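## 3. Cell set-up and upkeep

The work reported in this paper was done on a single two-arm cell at our Tirside laboratory. It was assembled in December and has kept the same layout since. 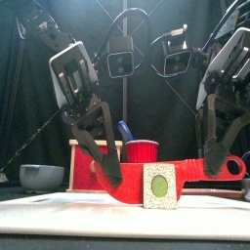
Both arms are bolted to a common base rail supplied by Ciltora, and each is wired to its own controller. The tabletop was levelled once, when the rail went in, and is checked again only if the rail has been loosened. A black curtain closes off the back of the cell so that movement elsewhere in the room does not reach the fixed cameras.

### 3.1 Fingers and wrist cameras

Each gripper has two long black fingers with pointed tips, and the housing of the wrist camera is mounted above them (Figure 1). Long fingers let the arms reach objects that lie close to the work surface, but a small error at the wrist becomes a larger one at the tip. Most of our upkeep goes on this part of the machine. At the start of a session the operator closes each gripper fully and looks for a gap between the tips. If there is one, the finger screws are slackened, the fingers are squared against a steel block and the screws are tightened again.

**Figure 1.** The two arms at a red plastic toy tool, with fixed cameras behind the work area.

We replaced the fingers as pairs, never singly. The first pairs were changed after 776 trials, when the left arm had begun to drop thin objects. Wear on the right arm was lighter, though we changed both sides together to keep them matched.

### 3.2 Fixed cameras and cables

The fixed cameras are calibrated against a printed board every 50 trials, and also after anything near the central pole has been touched. A calibration was accepted if the mean error was below 2 pixels. Early failures were nearly all traced to cables pulling on the camera bodies. Hirose re-routed them in wide loops with more slack – a small change, but the failures stopped.

### 3.3 Log

Faults were entered by hand in the Kurkolley log sheet, along with the trial number and the name of the person who dealt with them. Vigfúsdóttir went through the sheets afterwards and matched each entry to the recorded joint data. Of the 1,780 trials in the full set, those run between a finger fault and its repair were marked and left out of the results in Section 4. The Aoki controller software was not updated during the study.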